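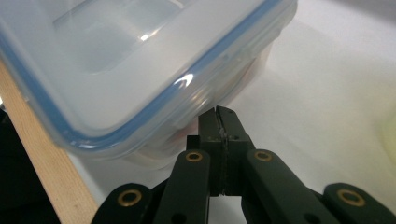

## Winter tyres, the new ramp and the courtesy car

The tyre store at Plikthorpe is filling up again. If you left a set of winter wheels with us in spring, please ring the service desk to book your changeover before the end of November. We don't ring round every customer, so if you wait to hear from us you may find the early slots have gone.

A changeover on wheels that are already fitted with tyres takes less than an hour. If the tyres have to come off one set of rims and go on to another, allow a morning. We'll check the tread on both sets while they are off the car and write the readings on your invoice, one figure for each corner. Last year a few people told us they couldn't read the handwriting. The readings are now typed.

The legal minimum in this country is 1.6 mm across the middle three quarters of the tread, all the way round. Winter tyres lose a good deal of their grip well before that point, and we suggest replacing them at 3 mm. If yours are close we will tell you at the desk, and you can decide then whether to see the season out. There is no charge for the check and you don't have to buy the new ones here.

Storage customers should note that the number on the ticket has changed. The old tickets had a letter and two digits, and we ran out. The new ones are three digits only, and the highest in use at present is 161. If you still have an old ticket, bring it along and Roswitha Bachmann at the service desk will match it up. If you have lost your ticket altogether, your registration number will do.

### Opening times

From November the workshop opens at 7.30 in the morning and the last car is handed back at 5.45. The showroom keeps its usual hours. You can still drop your keys through the box by the side door the night before. Please write the mileage on the envelope as well as your name, and say where you have parked, as the overflow area behind the body shop is poorly lit.

### New ramp in bay 2

The old two-post lift in bay 2 has been taken out and a four-post ramp put in its place. Costel Dumitrescu had been asking for it for a long time. It takes longer vehicles than the old lift could manage, including the long-wheelbase vans we have had to turn away up to now. It is also the ramp we will be using for wheel alignment.

The alignment gear was set up and calibrated by a fitter from Eberhard, and Costel and Damian Kälin both did the training on it. We can now do a full four-wheel alignment on site. Before this we sent cars across town and charged you what we were charged, plus the time it took to drive there and back. The price is lower now and is on the board at the service desk.

It is worth having the alignment looked at if your steering wheel sits off centre on a straight road, if the car drifts to one side, or if one edge of a front tyre is wearing faster than the other. Potholes do it, and so do kerbs. The road past the quarry has been bad since the summer and we have had several cars in from that direction.

### Used cars

We have taken in a small batch of used estates and hatchbacks, most of them part exchanges from local owners. Panagiotis Theodorakopoulos has been through the paperwork on each and the service books are in the office if you would like to look before arranging a drive. Two of them still need a cambelt, and we will fit it before sale and put the receipt in the book.

There is also a seven-seater with a tow bar, on sale at £1,747. It is priced low on purpose. The air conditioning doesn't work, there is a dent in the tailgate, and the third row has seen a lot of use. It starts and drives well and has a fresh MOT with two advisories, both for surface rust on brake pipes. We are happy to put it up on the ramp so you can see for yourself. It is sold without our usual warranty, and the advert says the same.

All other used cars come with the Judico cover for the first year. A few customers have asked what this includes. It covers the engine, gearbox, clutch hydraulics, steering and most of the electrics. It doesn't cover tyres, brake pads, bulbs, wiper blades or the clutch plate. You need to keep to the service schedule, though you can have the work done at any VAT-registered garage as long as you keep the invoice.

### Courtesy car

We now have two courtesy cars, both small petrol hatchbacks with manual gearboxes. The automatic has been sold. If you can't drive a manual, let us know when you book and we will try to arrange a lift home and back.

To borrow one you need to be over 25 and have held a full licence for at least 2 years. Please bring the licence itself, as we can't accept a photo of it on a phone. The car will have fuel in it, and we ask for it back with the same amount. Dogs are fine in the boot with a blanket. Smoking isn't allowed in either car.

### Roof boxes and carriers

We have stopped hiring out the older roof boxes. The locks were worn and one of the hinges had cracked. Their replacements are 5 boxes from Kisport, all of the same size, and they open from either side. They fit most standard bars, but bring the car in beforehand if you have flush rails, and Damian will try one on for you.

The hire price is per week and includes fitting. There is a deposit, which goes back on your card when the box is returned with both keys. Christmas and the February half term are the busy weeks. Whatever the box can hold, the figure that matters is the maximum roof load in your handbook, and the weight of the bars and the box has to be counted in it.

### Small things for cold weather

We have the usual stock of screenwash, de-icer, scrapers and bulbs at the parts counter. Don't top up with plain water at this time of year. If you have been running on the summer mix, use most of it up before adding the concentrate, or it may still freeze in the pipes.

Batteries tend to fail in the first cold week. We can test yours while you wait, without an appointment, at any time except between noon and one, when there is only one person on the desk. If the battery is more than five years old and the car is slow to start in the mornings, have it tested sooner.

### Staff

Ingeborg Stöcker, who has looked after the parts counter on a part-time basis, is now there every working day. She can order most items for the following morning if you ring before four. Have your registration number to hand, and for brake parts it also helps to know whether the car has an electric handbrake.

We are still looking for a second-year apprentice for the workshop. Letters can be left at the service desk, marked for Costel.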